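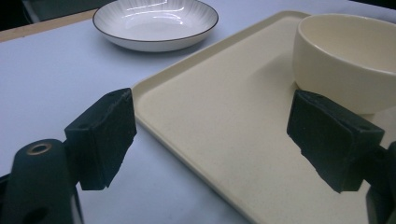 Skada home repair scheme: progress report to the Agyeman Fund
2025-05-22

The scheme has now completed 56 home visits, mostly for tenants over 65 in the Stenari flats. Draught-proofing and grab rails made up most of the work. Two visits were put off at the tenants' request and have been rebooked.

Tsehay Nigatu joined as second fitter and is working on her own. Hometti has kept its prices for sealant and brackets as agreed, so materials remain within budget.

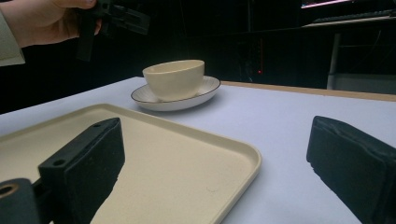
Reading time: 2 minutes

Electrical jobs are behind. Our contractor left in the spring and the new one can only give us mornings – Songül Aydoğan is looking for a second firm. Small jobs such as bulb changes are not affected.

We still expect to reach 100 visits by October. We would like to move the unspent van hire money to electrical work and need your written approval before we do so.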